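February

Went to the open day at Kettani this afternoon. It is a long drive out past Flikuvdale and I left later than I meant to, so I missed the welcome talk and went straight in with the second group. There were 111 names on the sign-up sheet by the door, more than I would have guessed for a place that far out. Parking was on the grass. My shoes are still by the heater.

The first room was mostly posters. The second was where they were showing Musaso, their project on teaching robot arms to handle ordinary household things. The teaching is done by people. You hold a gripper in each hand, do the job yourself, and the recordings go to the robot later. I had pictured somebody with a joystick. The thing on the table was a small clay cup with a little figure stuck on the rim.

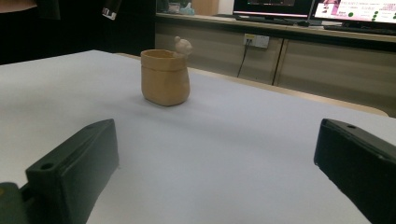
The clay cup on the work table, with the hand-held gripper open in front of it.

I asked why they would use a cup with a figure on it, and was told that smooth, even cups get easy fast, and anything sticking out changes where you can take hold. That made sense to me. I also asked if they break many. Up to 2 a week, was the answer, and they have a shelf of spares.

Visitors could have a turn if they waited. I waited. There are 2 grippers and you are supposed to keep both in front of you even when only one has work to do, which I kept forgetting.
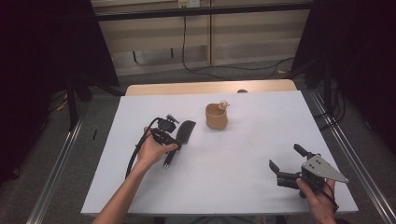 The grippers are heavier than they look and my wrists got tired before my turn was up. Judging the distance was the hard part. With my own fingers I never think about how far off a cup is. With those I had to slow right down and come in from the side. I was told to go slower still, and I did better after that.

Had coffee and a dry roll in the hallway, then sat through a talk on warehouse carts that I didn't follow very well. The slides were too small to read from the back. Picked up a leaflet for the one at Rorkthorpe, where they are supposed to have the arms running. I would like to see that.

Home by 7. Soup. Need to put gas in the car before I go anywhere tomorrow.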